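Ticket 385 - Guest wifi drops out in the back room
Opened by: Marilou Yap, Fladley Craft Rooms
Opened: 2019-04-16
Status: open, waiting on Drandari

Hi all, me again, sorry! The wifi in the back room has gone funny and I've been writing down what I've tried so you don't make me do it all twice.

What happens: everyone gets on fine when they arrive, then after a while their phones and tablets still show full bars but no pages load. The till in the front shop is fine the whole time (it's on the cable), so I don't think it's the line coming in. It was all right in January, before the new Stirkelar box went up on the wall by the kitchen door.

First thing I did was the obvious - off at the wall, count to 100, back on. That gave us most of a morning and then the same again. I also rang Javier, who did the wiring, and he had me swap the short lead between the box and the socket. No change at all, and I've put the old lead back.

Then I had a go at the settings page (deep breath). Guest network is on channel 5, and the list of connected devices said 61, which can't be right, we don't have room for that many people! I think it is hanging on to everybody who has ever walked in. I pressed the button to clear the list and it went down to a handful, and the wifi came back straight away without a restart. So I got quite excited about that. 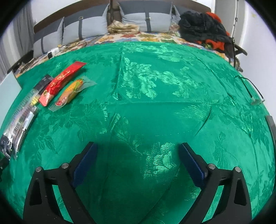 Packets on the green cloth, back room.

Next day it had crept up to nearly 40 again and people were starting to grumble. I cleared it, it came back. I've now done that on three separate days and it has worked every time, so I'm fairly sure that's where the trouble is. There's a line on the same page called "lease time" and mine says 7 days. Is that the one to change? I haven't touched it - last time I changed something on my own I locked us all out and had to ring you from the car park.

Two more bits in case they help. The light on the front of the box stays blue even when nothing is loading. And the staff network, same box, carries on working, I tested it on my own phone standing in the same spot.

Could somebody from Drandari ring me before lunch if possible? Afternoons I'm teaching and I won't hear it. I'll keep clearing the list by hand until then.

Marilou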